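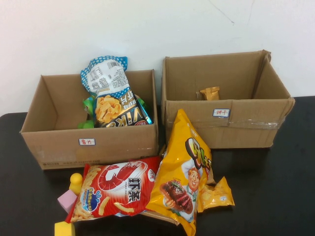 Questions about the Pulberg snack swap, last updated February 20, 2023. If yours isn't answered, write to the address on your welcome letter and Bríd Mac Carthaigh or Donal Moriarty will get back to you, usually within two working days.

## Joining

**What is the snack swap?**

Members mail each other a box of packaged snacks from where they live. You send one box per round and you receive one box per round, from a different member. There are 6 rounds a year.

**Who can join?**

Anyone aged 18 or over with a mailing address in a country we cover. The list of countries is on the sign-up form. If yours is missing, it means we don't have a reliable postal route there yet. You can ask to be put on the waiting list for that country.

**Does it cost anything?**

Membership is free. You pay for the snacks you send and for the postage. Most people spend more on postage than on snacks, so check the rate at your post office before you sign up for an overseas match.

**How many members are there?**

Over 1000. Not everyone takes part in every round.

**Can two people in one household join?**

Yes, with separate accounts. Tick "shared address" on both, or the system will flag the second one as a duplicate and hold it.

## Matching

**How am I matched?**

The Clidon matching list runs the night after sign-up closes. It looks at three things: the countries you said you can mail to, the foods you can't eat, and who you've been matched with before. You won't get the same person twice in a year.

**Can I choose who I send to?**

No. You can limit yourself to domestic matches, and you can block up to five countries.

**I signed up but didn't get a match.**

This happens when there is an odd number left over in a region. You go to the top of the list for the next round. You don't need to sign up again.

**Can I skip a round?**

Yes. Rounds are opt-in. If you don't sign up, you aren't matched. The September round fills early, and sign-up for it closes a week sooner than the others.

## Packing your box

**What can I send?**

Sealed, shelf-stable snacks in their original packaging. Chips, crackers, cookies, hard candy, dried fruit, seaweed, roasted nuts (if your match can eat them), instant drinks.

**What can't I send?**

- Anything homemade
- Fresh fruit, vegetables, meat, or dairy
- Meat jerky or anything with dried meat in it, for overseas boxes
- Alcohol, including liqueur chocolates
- Anything past its best-by date, or within 40 days of it when you mail it

Flavored chips are a common problem. Some contain real meat powder and are stopped at customs. Read the ingredients, or stick to salt, vinegar, or vegetable flavors.

**Is chocolate allowed?**

Yes, in the cooler months. In summer it arrives as one lump. Ask your match first.

**How do I keep chips from getting crushed?**

Put heavy items on the bottom and chips on top, standing on edge. Don't squeeze the air out of the bags, since it protects what's inside. Fill gaps with crumpled paper. Tubes travel better than bags if you have the choice.

**What size of box should I use?**

A shoebox is about right. There is no minimum weight. A used box is fine if the corners are still firm and you cover or remove the old labels.

**Do I have to translate the packaging?**

You don't have to, but include a short list of what each item is and any main allergens (milk, egg, wheat, soy, peanuts, tree nuts, sesame, fish, shellfish). A handwritten list is fine. Write it clearly. If the name is in another script, copy it as well as you can next to the English so your match can look it up.

**Can I add things that aren't food?**

Small extras are welcome: a postcard, stickers, a little toy for members who say they have kids. Declare them on the customs form with everything else.

## Mailing

**When do I have to mail it?**

Within two weeks of getting your match. Mark it as sent on your account page and add the tracking number if you have one.

**How do I fill out the customs form?**

Describe the contents in plain words ("potato chips, 3 bags"). "Gifts" or "food" alone will often get the box held. Give the price you paid.

**My box came back to me.**

Email us before you send it again. Include the match number, for example 3574, and a photo of the return sticker. If the address was wrong, we'll get the right one from your match.

**My box hasn't arrived.**

Wait four weeks for domestic and eight for overseas. After that, report it from your account page. If your match did mail it and it was lost, they aren't penalized. You can ask for a rescue box, which another member sends you. The rescue list is run by Gorkia, our sister swap, and can take a while.

## Other questions

**Can I use photos of my box online?**

Yes. Cover any names and addresses first.

**How do I leave?**

Finish any open match, then choose "Close account." Your address is deleted 30 days later.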